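Druris steering lock review: six months with the bright yellow bar

I came to this the way most people do, which is after the horse has gone. In July somebody had a go at my old hatchback outside the flats in Lallham. They got the door open and the cowl off the steering column, then gave up or got disturbed. The police gave me a reference number over the phone and were very nice about it. The man at the garage said two other cars had been done in the same street that week, and had I thought about a steering lock?

I hadn't, not for years. My dad had one of those hooked things that lived under the passenger seat and bit your ankles. So I asked at work, read far too many forum posts and ended up with the Druris, the full-length one that clamps across the wheel with a long tail resting on the dash.
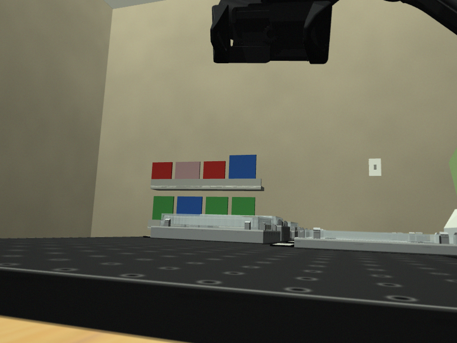 Druris steering lock review

First impressions: it's heavy! I'd ordered it to the office and regretted that by the time I got to the bus stop. You get the bar, two keys, a little card with the key number on it (keep that somewhere that isn't the car, please) and a folded sheet of instructions that I read once. No carry bag, which seems a bit mean.

Fitting it took me a good 5 minutes the first evening, mostly because I had it upside down. Once you've got the knack it's nothing. Jaws over the rim, swing the tail up on to the dash, push until it clicks. You don't need the key to lock it, only to take it off, and that suits me because I'm usually juggling shopping and a dog lead. I can do it in nearly 15 seconds now, and taking it off is quicker still.

The lock barrel is on the side facing you, so you aren't feeling about behind the wheel in the dark. My neighbour's Taston has it tucked round the back and she swears at it every morning. I can hear her from the kitchen.

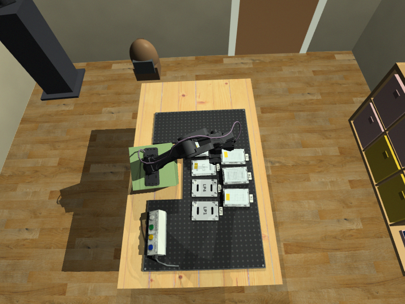 What I like

It's very, very yellow. You can see it from the other side of the road, and I'm sure that's half the job. If someone is walking down a row of parked cars looking for an easy one, I'd like them to keep walking.

The padding on the jaws is decent too. I was worried about the leather on the wheel, and there's a faint shine where it grips but no marks. It doesn't rattle when it's on, and when it's off it lies flat in the passenger footwell – mine lives there with the ice scraper.

And the keys feel like proper keys. I've had bike locks where the key bent in the first month.
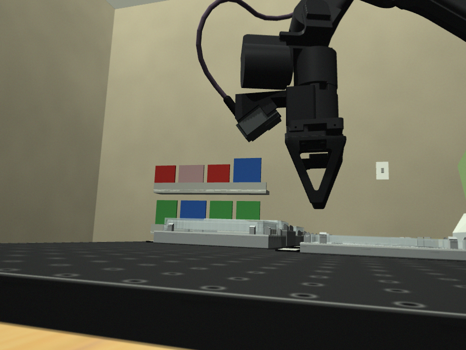
What I don't

The cold. We had a hard frost before Christmas and the barrel was so stiff I thought I'd snap something. A squirt of graphite sorted it and it's been fine since, but the instructions don't mention it at all.

The tail has left a dull patch on my dashboard as well. On a car this age I don't care much. If yours is newer, put a folded duster under it.

It also won't do a thing about someone smashing a window for a phone charger, or crawling underneath with a saw after the exhaust. I know that sounds obvious, but I did catch myself leaving a coat on the back seat because "the lock's on". Don't be me.

The other one I tried

My brother lent me his Declercq for 2 weeks, the sort that hooks the wheel to the brake pedal. It's lighter and cheaper and I never got on with it. You have to bend right down into the footwell every time, and on wet mornings my sleeve came up filthy. He loves his. He's also a lot more bendy than I am.

Would I buy it again?

Yes, I would. Nobody has touched the car since, though I can't say that's down to the lock. I do sleep better, and the dog has stopped being dragged to the window at midnight so I can check on things. I'd knock a mark off for the frosty barrel and another half for the missing bag. If you've got a garage, use the garage. If you park on the street like me, get the yellow one and not the grey.
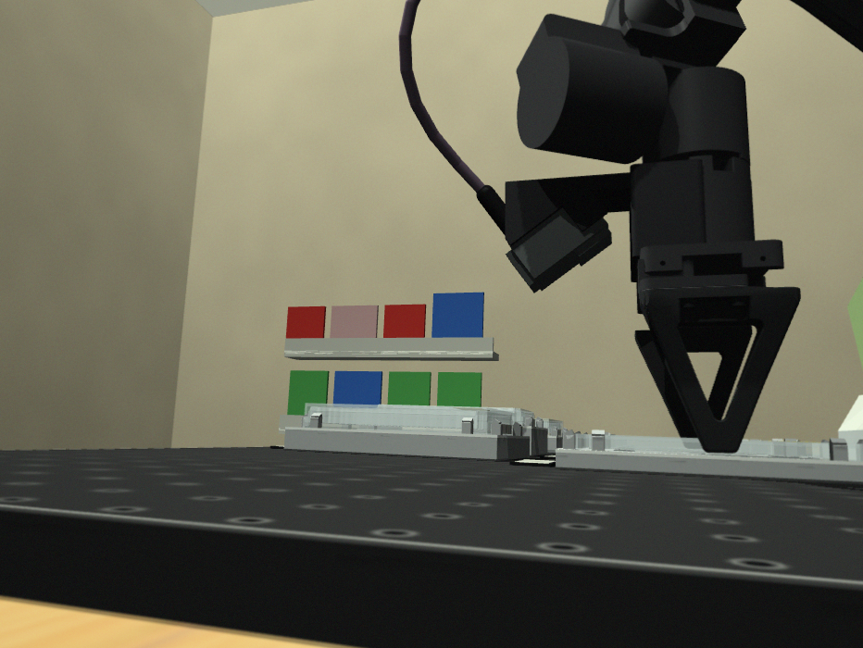

Roos Van Loon
Reader reviewer, Lallham
15 Jan 2018

A few people have already asked whether it fits a van. I borrowed one to find out, and the jaws went round the wheel all right, but the tail sat against the windscreen and I didn't like the look of it. Measure from the rim to the glass before you order. Spare keys come by post if you quote the number on the card, and mine took 13 days.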